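Clekura Sim Pack, wrist-view edition

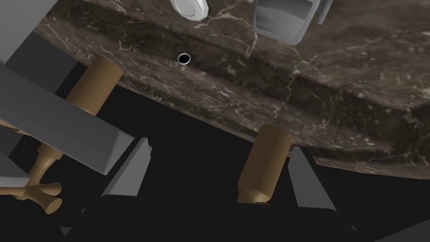

Clekura is a set of simulated furniture scenes for testing grasp policies trained on wrist-camera views. Stone and wood textures are swapped between runs while the geometry stays fixed.

In our November tests, a policy trained on 408 episodes with texture swaps needed 12 fewer retries per batch than the same policy trained without them. Low views under tabletops remain the hardest case.

License: 5 seats, 2 updates a year
Method notes: Chia-hao Shih, Lizelle Hendricks
Sold by Wirkance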